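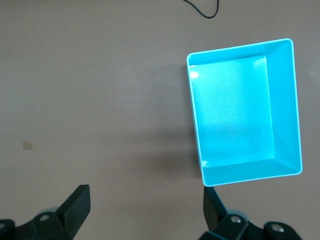 球房记录
2020年4月29日 星期三

接着做 Ellside 那批训练球。上次记到充气、静置,今天读数、分拣、拆了其中几只。中间有两天没人进球房,静置时间比原计划长,正好三天,读数前没有补过气。

这批一共19只,全是 Marinho 的五号训练球,二月份从 Wolthorpe 的仓库转过来的。转来的时候单子上只写“训练用,漏气待查”,没有写哪只漏、漏多快。外皮上的编号有几只已经磨没了,我用油性笔在气嘴旁边重新编了号,以后以新号为准,旧号不再抄。

一、保压读数

方法和以前一样。充到球面标注范围的上限,拔针,等球皮回温,再量一次当作起点,然后静置。今天量的是终点。每只量两遍,两遍对不上的量第三遍,取中间那个。

结果:掉压明显的有7只,其余都在能接受的范围里。这里说的“明显”是按我们自己的老办法定的,静置三天以后压力低于标注下限,就算明显。没有用厂家的标准,厂家给的是比赛球的,拿来要求训练球太严。

七只里头,有两只手一按就知道,软得能按出坑。剩下五只光用手按分不出来,必须上表。这一点以后新来的同事要注意,别嫌麻烦只用手按。教练那边在场边只能用手按,所以他们报上来的“漏气球”和我们量出来的总是对不齐,有些他们觉得软的其实只是天冷。

温度的事再记一笔。昨天夜里降温,今早球房比充气那天凉,读数整体会偏低一点。我把留着做参照的那只新球也一起量了,它也低了一点,幅度跟好球差不多。分拣的时候已经把这个差扣掉。扣完以后有一只原来压在线上的球回到了合格那边,编号K,先放合格,下次重点看它。

压力表本身今天也核过。手持那块和台上那块差得很小,手持的偏高。旧的那块指针表指针回零不干净,敲一下才回去,我把它收进抽屉,贴了停用的条。谁要用先别撕条,来问一声。

二、找漏点

七只全部过水。没有用大水槽,大水槽的塞子还是漏,换了塑料盆,一次只能压一只球,慢一些,但看得清楚。水里加了一点洗洁精,气嘴那里另外用刷子刷浓一点的泡沫水。

四只漏在气嘴。泡泡从针孔里往外顶,很规律,擦掉又起。
两只漏在球身,都是一条缝边上出细泡,球皮外面看不出破口。
一只找不到。就是编号F那只,整只球压下去转了好几圈,一个泡都没有,但是读数确实低。

F 那只我又充了一次,充到上限后泡了50分钟,中间每隔一会儿看一眼,还是没有。怀疑是慢漏,气从内胆出来以后在内胆和外皮之间走,最后从很散的针脚里出去,每一处都小得看不见。也可能是上次拔针的时候漏掉了一口气,起点记高了。这两种可能现在分不开。重新静置,重新量,不急着拆。

记一个自己的失误:第一只泡水时气针还插着没拔,泡从针座出来,我以为是气嘴坏,差点就记成气嘴。拔了针重新来,漏点还是在气嘴,结论没变,但过程不对。以后下水之前先拔针,塞子擦干净。

三、气嘴

四只漏气嘴的,按先润滑、后更换的顺序处理。

先用针蘸硅油,慢慢插到底,转几圈,拔出来,放一会儿再刷泡沫水。两只当场不冒泡了。这两只不能算修好,只能算待观察,跟 F 一起重新静置。以前有过硅油刚上去不漏、过一个星期又漏的,账要留到下一次读数再结。

另外两只上了硅油还是冒。其中一只气嘴口已经撕开一点,看样子是干针硬插进去弄的。这件事跟 Ellside 说过不止一次,插针之前要润一下,哪怕用水也行。这次随球退回去的时候再附一张纸条,写短一点,写长了没人看。纸条我打算就写两行:

气针先蘸润滑油再插,直着进。
球收起来之前不用放气。

第二行是因为他们有个习惯,训练完把球放软再收,下次再打足。一软一硬地来回折腾,气嘴每次都要挨两针,对缝线也没好处。长期不用的放一点气可以,平时每周都用的没必要。

两只换气嘴芯。用的是 Plikitz 的替换芯,上次买的那一包还剩不少。老芯用钝头镊子夹住往外拉,拉的时候要加点硅油,不然座口容易带起来。第一只很顺。第二只老芯断在里面,一半出来一半留着,用钩针一点一点钩,钩了很久。钩针的头我事先磨圆过,没有扎到内胆,之后充气查过,没有新的漏点。

新芯装的时候要注意方向,有倒角的一头朝里。Plikitz 的说明书画得不清楚,图上两头看着一样。我的办法是用指甲划一下,有一圈台阶的朝外。装到底会有一个很轻的卡住的感觉,没有这个感觉就是没到底,不要充气,充气会顶出来。

装好后两只都充到上限,刷泡沫水,无泡。进静置。

四、球身漏的两只

这两只是今天花时间最多的地方。编号C和编号P。

C 拆了。挑靠近漏点的那条缝,从气嘴对面开口,开口尽量短,够把内胆拽出来就行。开口之前用粉笔在两边的皮上画了对齐线,画了三道,缝回去的时候全靠它。内胆拽出来以后充一点气,过水,漏点在接缝旁边,是一个很小的洞,边缘磨毛了。对应位置的衬布里面有一截线头,打过结,很硬,应该就是它磨的。线头剪平,用砂纸蹭了一下,又贴了一小块薄胶布盖住。

内胆打磨、上胶、贴片。胶等到摸上去不粘手再贴,这一步最容易着急,今天没着急。贴完用滚轮压,然后放着。补好的内胆单独充气过水,没有泡。塞回去,缝合还没有做,手头的蜡线只剩一小段,不够缝完,等新线。C 目前就放在架子上,开口朝上,里面塞了纸团保持形状。请不要把它当坏球扔掉,上次就有一只是这么没的。

P 没有拆。P 的外皮本身已经不行了,有两块皮的边翘起来,面层也起粉,手一搓就掉。补内胆值不值得,我看不值得。补好了还是一只踢起来往一边飘的球。滚了一下直线测试,在走廊平地上从斜板放下来,偏得很明显,而且每次偏的方向不一样,说明圆度也不对。建议报废,拆下内胆做补片材料,外皮留两块给新人练缝线。

顺便说一下直线测试的斜板。板子一头的垫脚松了,放球的时候会晃一下,球一出来就带着横向的劲。今天做 P 的时候先用参照球滚过几次,参照球走得直,所以对 P 的判断没问题。但是垫脚得修,不修的话对那些偏得不多的球就说不清楚。

五、合格球的其他检查

读数合格的也过了一遍圆度和重量。重量都没有超出训练球的容许范围,有几只偏重,靠近上限,缝边颜色深,是以前泡过水没晾透的样子。挂起来晾,晾好了再称,数据先写铅笔。

圆度用环规,六个方向。有一只过不去,在气嘴那一侧卡住,不严重,转一下能过。训练用没有关系,比赛不要拿它。记在卡片上了。

弹跳试验今天没做。地板上那块标准钢板被搬走垫别的东西去了,直接在水泥地上弹的数据跟以前的对不上,做了也没有用。钢板回来以后补。

外皮的磨损按老规矩分成三档:能用、能用但只给分组练习、不能用。分档的时候发现一件事,磨损最重的几块皮都集中在同一面。我想了一下,可能跟他们收球的方式有关,球网袋拖着走,总是同一面着地。也可能只是碰巧。下次去 Ellside 取球的时候顺便看看他们怎么搬。要真是拖的,一辆小推车就能解决,比修球便宜得多。

六、关于 Wolthorpe 那边的要求

Wolthorpe 问过能不能把每只球的读数做成表发给他们,他们想放进采购的材料里,比较 Marinho 和他们现在用的另一种球。我的意见是可以发读数,但不要让他们直接拿来比。理由有这么几个:这批球使用时间不一样,没有记录;收进来之前有人补过气,补了几次不知道;有的球在人工草上用,有的在硬地上用,混在一起。拿这样一批球去和新球比,不公平,对哪一边都不公平。

如果真想比,应该两种球各拿一批新的,同时发下去,在同一块场地用同样的时间,再一起收回来量。这个我们可以做,占地方不大,麻烦在于场边的人要配合登记。登记表我可以做得简单一点,每次训练只勾一下用没用、在哪块场地用。以前做过一版要填天气和人数的,收回来大半是空的。

回信先写成草稿,放在公用文件夹里,大家看过再发。

七、缝线的一点笔记

等线的时候在废皮上练了几针,顺手记下来。

双针对缝,每一针拉紧的方向要跟皮面平行,往上提容易把针孔拉成长条。拉紧的力气比我以为的要小,拉到两块皮的边刚贴上就停。收尾那几针最难,里面没有手可以托,只能先把线都穿松,留成一串圈,最后从第一圈开始依次收紧。收的时候用锥子挑,不要用针尖挑,针尖会把线劈开。

线头往里藏,不打死结,回缝两针后剪断。C 那只磨破内胆的就是一个死结,看过一次就不会再打了。

蜡的事:天冷的时候蜡硬,线过孔会掉渣,先用手捋热。旧蜡块里混了皮屑,换新的。

八、现状

可以退回 Ellside 的:合格的那些,除去还在晾的几只。气压放到标注范围的中间再装袋。
静置中:F,上了硅油的两只,换了芯的两只。
等线:C。
建议报废:P,等大家同意再动手。
K 随合格球一起退,但是卡片上标了,下次回来先量它。

耗材:蜡线要买,粗细跟上次一样,颜色无所谓。补片胶开封的那罐已经变稠,还能用,用完别再兑稀料。Plikitz 的芯够。钝头镊子有一把找不到,看到的放回球房墙上。气针弯了一根,扔了。

大水槽的塞子还是要换,拖了很久,量一下口径再去买,上次买回来的大了一圈。

下次读数的人如果不是我:表用台上那块,参照球在最上面一层靠窗,别给它补气。起点读数写在卡片背面,正面是旧的,还没有擦。F 如果又低,先别拆,把气嘴用胶带封死再静置一轮,看看还掉不掉。掉得一样快,漏点就在球身;掉得慢了,再回头查气嘴。

斜板垫脚的螺丝我拧过一遍,拧紧了还是晃,木头里的孔已经大了,要塞木楔或者换个位置打孔。工具都在下层抽屉。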